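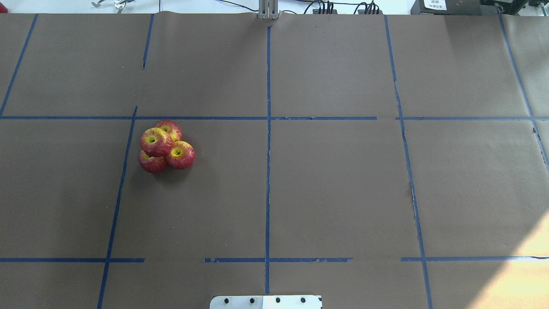

**Kitchen & Table > Sorting**

Paper first. Brown kraft, smooth side up, pulled flat over the whole table. Then blue painter's tape, long strips first – side to side, then front to back. Doesnt have to be square.

Apples go in one box of the grid, touching is fine. Check stems and skins, move soft ones a box over.

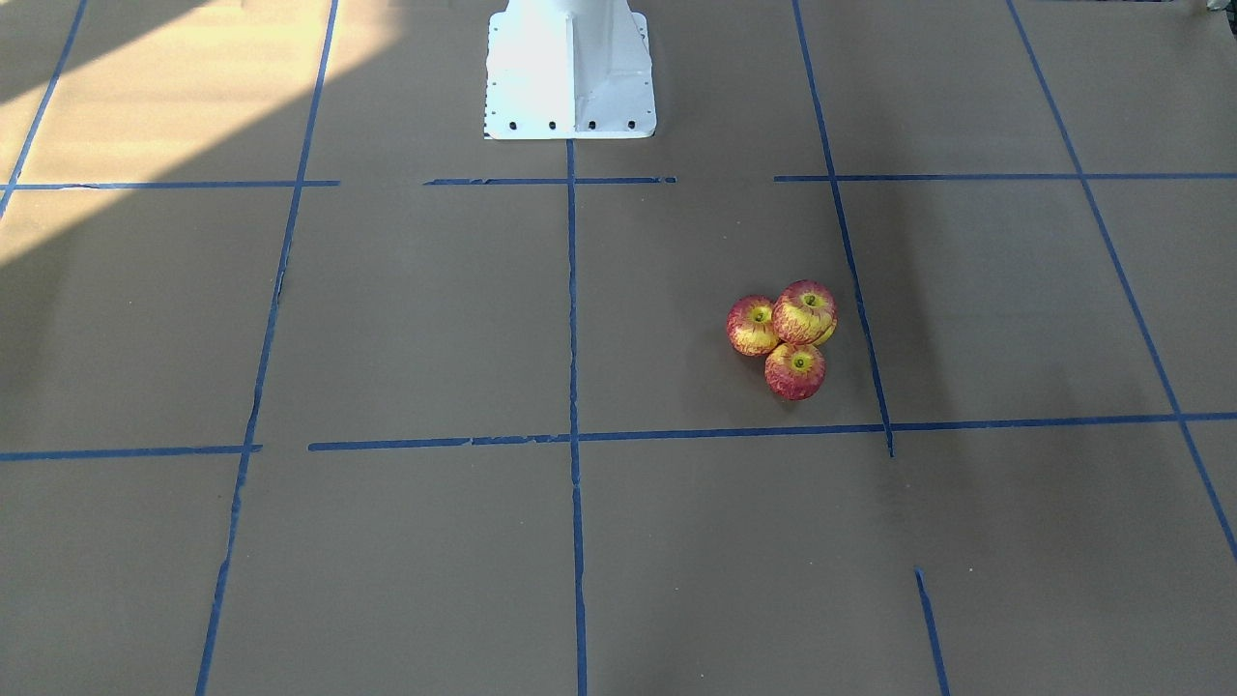

Tape tearing? Pull slower, press with your thumb, patch over the gap. Leave the papper down till September if you've got 2 trees like Apinya – wipe the table after.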